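Coat closets open at Staniforth hall

January 12, 2024

The new coat closets at the Staniforth hall in Cadwood are open for use. They replace the open rack by the main entrance, which was taken out over the winter break.

The closets are white inside and out and were supplied by Fedino, a local cabinet shop. Each one is tall and narrow, with a door on the front and two hooks set high on the back wall. Long coats can hang straight down without touching the floor. The work cost $3,000 and was paid for from the hall's repair fund.

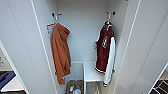
Visitors may hang a coat or jacket by its loop or bring a hanger from the box near the ticket window. The hall has put out 100 hangers to start with. They are a mix of wire and heavier types, and thick jackets should go on the heavier ones. Hangers should be left in the closet when the coat is picked up.

The closets do not lock. Wallets, phones and keys should stay with their owners, and the hall does not take responsibility for items left in pockets.

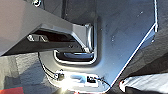 Close view of a gray part and a plate with a U-shaped cutout.

The dance group Plillus, which rents the upstairs room, will share the closets on show nights. The room seats 40, and the old rack often filled up before the doors opened. Wet umbrellas go in the stand by the stairs and boots on the mat beside it.

Anything left overnight will be moved to the lost and found shelf in the office. Clothing that is not claimed by the end of April will be given to the Cadwood clothing bank. Jackets with a name written on the tag will be held longer.

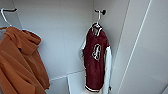 A maroon varsity jacket with white sleeves and an orange hooded top in a white closet.

The hall office takes calls about lost clothing on weekday mornings. Callers should be ready to give the color and size of the item.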